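Thema: Tempo 30 in Wohnstraßen, ja oder nein?

Chauke46
Bei uns wird seit Dezember diskutiert. Ich bin dafür, denn 40 fährt hier sowieso fast jeder, und die Kinder müssen über die Straße.

Etar
Ich bin dagegen. Ein Schild allein ändert nichts. Ohne Kontrolle bleibt alles, wie es ist.

Thulani Nel
Da muss ich widersprechen, Etar. In meiner früheren Straße ist es nach dem Schild merklich leiser geworden. Man hat sechs Monate Geduld gebraucht.

Etar
Das glaube ich dir, aber eine Erfahrung ist kein Beweis.

Chauke46 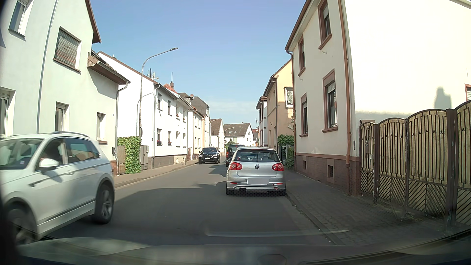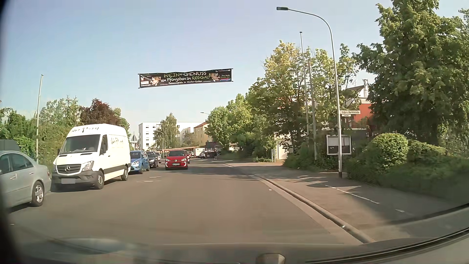
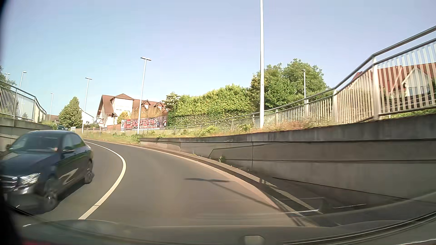
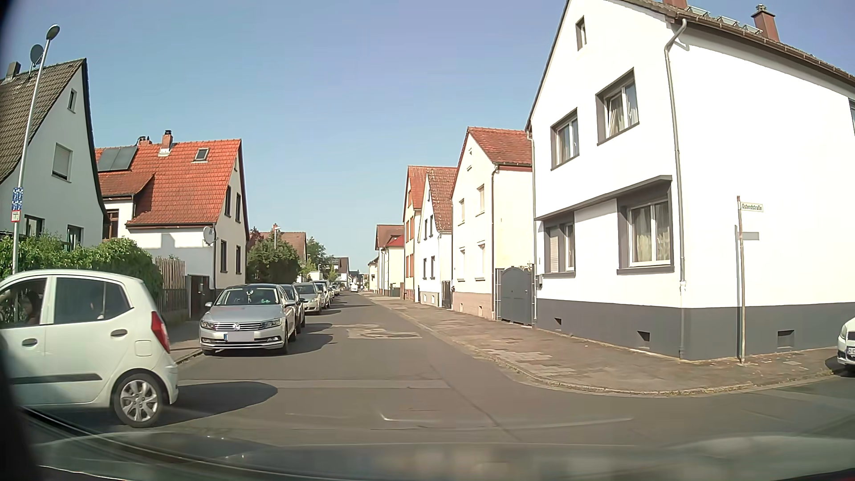

Vier Ansichten, überall Asphalt und klarer Himmel.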